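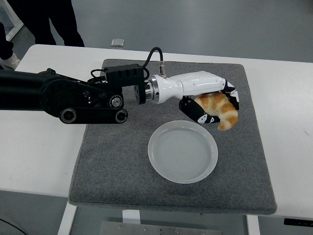

A croissant in hand over the gray mat. The silver coupling behind the wrist is the part that eats most of a maintenance morning.

The Care and Feeding of a Robot Hand

The first thing I learned about looking after a robot hand is that you spend very little time on the hand. You spend it on the wrist. You spend it on one skinny cable, and on a ring of screws that you will come to know the way you know the squeaky stair in your own house.

I'd gone to Wamance to write about robots that handle food, and I had pictured software. Screens, graphs, people frowning at code. What I got was a stool, a hex driver and an invitation to make myself useful (I was thrilled, obviously!). The workshop keeps a cell it calls Barreto, which is an arm, a hand, a white table and a square of gray felt, and every 100 hours of running it gets a full going-over. I had turned up on the right morning.

So, the wrist. The arm is all black segments and linkages, and the hand is glossy white, and between them sits a ridged silver coupling. It's the border crossing. If it works even slightly loose, the arm thinks the hand is in one place and the hand is in another, and the difference shows up at the fingertips, where a couple of hairs' width matters when you're holding something made of butter and air.

The check is simple. Power down, support the hand from below with your own palm, and try to wiggle it. Gently! I wiggled it like a gate latch the first time and was asked to think of it as a baby's head. There should be no click and no give. On my morning there was a tiny click, which made everyone in the room very happy, because a fault you can feel is a fault you can fix before lunch.

Off came the hand. Before that, though, off came the cable, and there's a right way to do this. It runs in a loop from the boxy housing near the end of the arm down to a silver connector on the wrist, and you hold the connector by its body and never, ever by the cable. The loop itself gets inspected too. Too short and it tugs when the wrist turns. Too long and it snags on things. Somebody long ago settled the length with a strip of masking tape, and the tape is still in a drawer, labeled and treated like a family heirloom.

With the coupling apart, I wiped both faces, looked for grit and found a crumb. One crumb, flat as a contact lens, sitting exactly where two pieces of metal were supposed to meet. That was the click. I have kept toasters for ten years with less concern for crumbs than I had in that moment.

Putting it back together takes longer than taking it apart. The screws go in finger-tight, then get snugged up in a star pattern, then go around once more with the torque driver. Each one gets a dab of paint across the head so that any turning shows as a broken line. Then the cable goes on, then power, and then you wait while the fingers open and close with nothing between them. It's oddly soothing to watch.

After that comes calibration, and this is where the software people get their turn. Wamance runs a program called Tekitz that takes the hand through 68 poses and compares where each finger says it is with where it ought to be. One finger was lagging. The fix was to re-zero it, which took three clicks and a cup of coffee, and then we ran all the poses again. I asked whether it was ever tempting to skip the second run. The look I got!

The last test is pastry. It could be a foam block, and for years it was, but foam is forgiving and it springs back. A croissant keeps a record. Squeeze it too hard and you've got a dent and a shower of flakes, and hold it too lightly and it slides out by the tail. There's a round plastic plate on the felt to set it down on, and the felt is there to soften things if a drop goes wrong. The fingers curl around from above and below, and you stand there with your shoulders up around your ears.

The logbook for Barreto has 555 entries in it, most of them a single line. I read a good chunk over lunch. "Cable loop re-dressed." "Finger zero." "Flakes in linkage, brushed out." In September somebody wrote only "Jam," and underlined it. The round pulleys along the arm get a soft brush every session for exactly this reason, and I've been told that almond croissants are banned from the cell on account of the sugar.

My own entry is number 555, dated 11/12/2025. It says "Crumb in coupling. Cleaned, re-torqued, re-zeroed." My handwriting is terrible and I was made to print it again underneath. The next service is due in another 100 hours, and they've said I can come back and do the cable.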